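Speed limits for arms working in a shared kitchen?

tadhg_hennessy
20/01/2019
Hello all, and sorry in advance for the length. I'm putting together house rules for an arm on a kitchen worktop, the sort of space where people still come in and make toast, and I'd love to know what the rest of you do. My draft says nobody reaches over the counter while the drives are live, the stop button stays within arm's length of whoever is minding it, and cables are clipped back before every session.

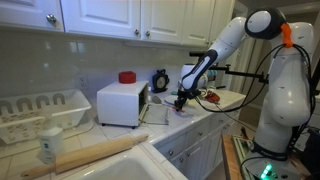 The bit I keep going round in circles on is doors. An open oven door changes the space the arm has to work in, and I'd like a rule that the speed drops whenever one is down - but my colleague Eoin thinks that's fussy and that one slow speed all day would do the job.

toon_m
I'm with Eoin, I'm afraid! Two speeds means somebody has to remember which one they're in, and at Fasine we had 13 pages of rules that not a soul read. We cut them to one page with five rules on it and people really did start following them.

simko_l
Have to disagree with Toon there, much as I like a short list. One slow speed is lovely until people get bored and quietly turn it up. I'd keep Tadhg's door rule and have the software do the remembering. Also, please do a proper risk assessment first and write the rules from that, it saves such a lot of arguing later on.

tadhg_hennessy
Thank you both, that's really kind. Ľubomír, do you redo the assessment whenever the worktop is rearranged, or only when the task changes?

simko_l
Both, though a rearranged worktop only gets the short version. It takes me 20 minutes with a cup of tea.

toon_m
Fine, I'll give you the door rule if the software handles it. Still one page though, Tadhg!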